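Slide 4. How we collect

Start with the short version. We don't drive a robot to get our examples. A person holds the grippers and does the job by hand, and the recording becomes the example. Hakim Sopacua set this up at Cekholm and it has stayed much the same.

Each collector works in pairs of grippers, left and right. The cubes with the printed markers give us the position of each hand. Mention that the markers have to stay clean. A thumbprint across one can spoil a whole recording.
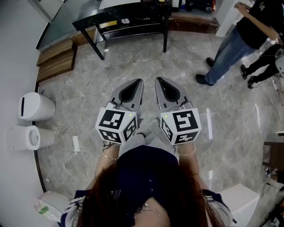 Every session starts with the hands held still, tips toward the floor, for 2 seconds. Then the task. Then still again. We cut the recordings on those pauses, so if a collector rushes them we lose the start of the motion.

Slide 5. Numbers

The first task, folding a towel, had a target of 100 examples. We kept 60. Most of the rest went because a marker was out of view too long. Don't read the table out, just point to the bottom row.

Yu-ting Tai checks every recording before it goes into Useo. She marks it keep, redo or ask. If someone wants to know why we don't automate this, say we tried in February and it let through too many dropped towels.

Slide 6. What we changed

Shorter sessions. New people practice before we record them. Tasks are now written on one card, in one sentence.

Pause for questions, then go to the Rarel clip.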